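The Three Baskets

I should say at the start that I never wanted the pantry. I wanted the spare room painted and a week off, and what I got instead was my uncle's flat above the shop in Wumberg, with everything he'd ever bought and not eaten still in it.

Uncle Vlad (everyone called him Vlad, even my mum, who was his big sister and could have called him anything she liked) was a snack man. Other people's uncles had sheds or trout. Mine had crisps. He liked them in bags, he liked them in tubes, he liked those odd little biscuits you only get at ferry ports, and he bought them the way some people buy lottery tickets, one here and one there and never mentioned to anybody.

"Just sort the kitchen," my mum said on the phone. "Leave the rest to Sudheer."

Sudheer Kandasamy had the shop downstairs and had put up with Vlad for 19 years. He met me at the street door with the keys and a mug of tea already poured, so strong it had a skin on it, and he looked at my one roll of bin bags and laughed for quite a long time.

"You've seen the cupboards?" he said.

I hadn't seen the cupboards.

Well, I opened the first one and a packet of noodles hit me on the collarbone. The second was tins. The third was supposed to be saucepans, going by the label, but the saucepans had been moved into the bath and in their place were bags of things, folded over at the top and held with clothes pegs, some of them so old the clothes pegs had gone brittle and snapped when I squeezed them. I sat down on the kitchen step and drank the tea, skin and all.

The Rules

Sudheer was the one who told me about the rules. I'd found the three cream baskets under the sink and was about to fill them with washing-up liquid and sponges, and he came in behind me and made a noise like I'd picked up somebody's baby by the foot.

"Not those," he said. "Those are the Tuesday – no, what did he call it. The sorting. Those are for the sorting."

So apparently my uncle, who couldn't sort his own socks, had a system. Once a month he got everything out on the table and went through it, and every packet had to go in one of the three. You couldn't put anything back in the cupboard that hadn't been in a basket first. He'd scribbled on the front of each one in black pen so he'd know which was which, and then he'd never told anyone what the scribbles meant.

"One is for eating," said Sudheer. "One is for giving. This much I know, because I was the giving. I had a great many pretzels off your uncle."

"And the third?"

He shrugged and took my mug away to fill it.

I rang Mum. Mum said Vlad had always been like that, and when they were small he'd had three shoeboxes for his sweets and she wasn't allowed to look in the last one, and she had looked, obviously, and it was empty, and he hadn't spoken to her until the end of July.

"Empty?" I said.

"Not a crumb. I was furious."

I thought about that a lot more than I wanted to. I did the bathroom (eleven at night, saucepans in my arms, don't ask) and I thought about it. I lay on his terrible sofa under his terrible blanket and I thought about it there as well.

Valentin Comes Round

In the morning there was a knock and it was a tall man in a very clean coat, holding his hat against his chest as if he'd come to sing.

"Valentin Ursu," he said. "I was with your uncle at Brevavent."

Brevavent was where Vlad had worked, packing boxes of air filters, until his knees went. I knew the name from his old mugs. I'd never met a single person from the place and had half decided he'd made the job up to get out of family lunches, so I was pleased to see Valentin, more pleased than he expected I think, because he stepped back a bit.

He knew about the sorting too! Everybody knew about it but me. He'd come up once a month for years and sat at the table while Vlad held up one packet after another and asked for an opinion.

"And did he listen?"

"Never," said Valentin. "Not one time."

He took off his coat, folded it lining side out and asked where I wanted him. So I wiped the table down and set the baskets along the back of it by the wall, and we started bringing things out of the cupboard in armfuls, and I didn't know the first thing about which scribble was which. There was a squarish one and a round one and one that could have been anything. Valentin said he'd always sat on the other side and only ever seen the backs.

I picked a blue bag because it was on top, and I put it in the basket with the circle, because a circle looked like a mouth to me. Eating, then. It seemed as good a way to begin as any.
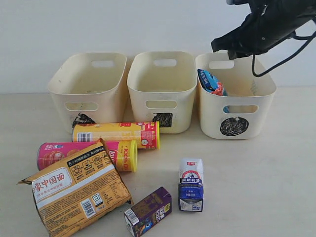

The Third One

After that I got stuck. I had a yellow can of something in my hand for ages and couldn't let go of it.

"It's only a snack," said Valentin kindly.

"I know it's only a snack."

"You could put it in the same one. With the blue."

"But what if that's giving? What if I've started a whole basket of giving and I eat it?"

He considered this properly, I'll say that for him, with his chin down. Then he went out on the landing and shouted for Sudheer, who came up with a pencil behind his ear and an apron on, and the three of us stood in a row and looked at the scribbles as if they might be going to move.

"Square was mine," Sudheer said finally. "I'm nearly sure. He used to carry it down the stairs in front of him, and I'd see this black patch coming round the corner and I'd think, oh no, pretzels."

Which made the middle one giving and the round one eating, if I'd been right about the mouth, and left the one on the end.

I told them what Mum had said about the shoebox. I hadn't planned to, it just came out while I was turning the can round and round. Valentin sat down on the kitchen step, where I'd sat the day before, and put his long hands on his knees.

"He never put anything in that one," he said. "I remember now. I thought he was forgetting it. I told him once, Vlad, you've a whole basket there doing nothing, and he said it wasn't doing nothing. He said that was for the next thing."

"What next thing?"

"I asked this. He said, if I knew that I'd have put it in."

Sudheer blew his nose on the apron and said it was the dust.

We got going properly then. It's surprising how quick you can be when you've got one basket for yes and one for somebody else. Valentin read the dates out with the packets held at arm's length, and I said eating or giving or bin, and Sudheer kept sneaking things out of giving and saying he couldn't in all conscience take any more and then going back for them. There was a jar of pickled something from Kimorby that none of us would open. There was a tin with a price sticker of 500 on it and no clue as to 500 what. At the back of the top cupboard, flat against the wall, I found a birthday card with my name on the envelope, dated 13/11/2019 on the inside in his square handwriting, and a note that said he'd post it when he found a stamp.

He'd put 40 in it. Two twenties, so crisp they stuck together.

I didn't say anything for a bit, and they were good about it. Valentin got very interested in a box of crackers. Then I went to put the card in my bag, and my bag was in the other room under the coats, and I was standing there with it in my hand right next to the table, so I put it in the third basket.

It looked all wrong in there. I took it out again. I put it back.

"Eating or giving?" Valentin asked, holding up the crackers.

"When do they go off?"

"Two years ago."

"Bin," I said, and he was shocked, he really was, he said Vlad would have given them another month.

We finished when the light went. Sudheer brought up rice and a dish of lentils, and for afters we opened the blue bag, which had been my first decision of the day, and shook it out into a saucepan that I'd rinsed because of the bath. They were quite stale. Valentin ate more than the two of us put together and talked about Brevavent, and how Vlad once packed 1,000 filters back to front and had to stay until midnight turning them round, eating biscuits out of his coat pocket the whole time, and wouldn't let anyone help because then he'd have had to share.

Mum rang while I was washing up.

"Well?" she said. "Have you done the kitchen?"

"Most of it."

"Did he have anything worth keeping?"

I had the phone under my chin and my hands in the sink, and I could hear Sudheer and Valentin on the stairs, arguing over who was going to carry the basket down.

"I've found your shoebox," I said, and she went so quiet I had to dry one hand and check we hadn't been cut off.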